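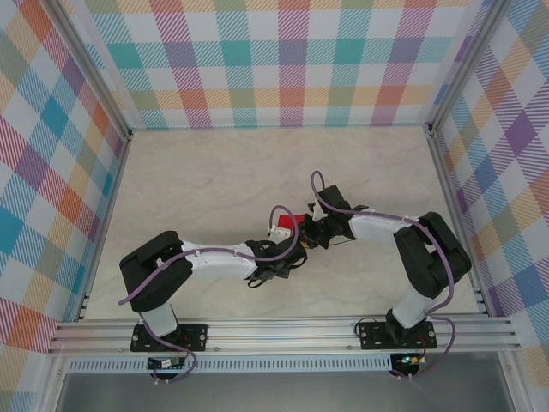 Section 3. Planning and Ordering a Two-Arm Cell

Complete this section before you send the order form to Fallwood.

1. Measure the bench. Both arms share one rail. Allow 43 inches of clear depth for the enclosure and door swing.

2. Order grippers and cameras as separate lines. The Durngate base price covers arms, rail and mounting plates only.

3. Budget for wear parts. Finger pads and cable sets are used up fastest in paper and card work. A pad and cable kit is $296 per arm.

NOTE: Pads are rated for 2,000 grip cycles on card stock. Divide your planned yearly cycles by this figure to get the number of pad changes.

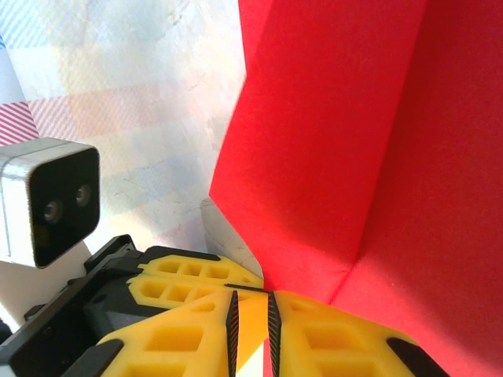
Ülle Kivi writes that her first-year budget at Clorkton left out spare fingers – the cell stood idle until a set came in March. She now orders one full set with the arms and books it under equipment, not supplies.

4. Select the work surface. A glossy top reflects overhead lights. If you plan to use wrist cameras, price a matte cover or diffused lighting at this stage.

CAUTION: Do not order the Phromma power unit until the site voltage is confirmed. Opened units cannot be returned. 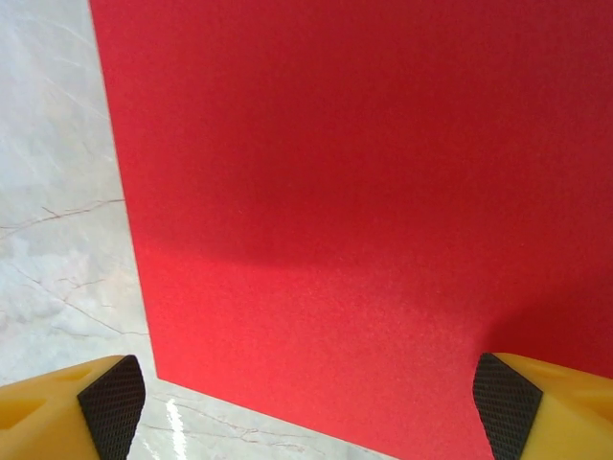 Fig. 3-3. Gripper fingers open over red sheet material, wrist camera view.

5. Add 3 days of operator training to the schedule and sign the order form.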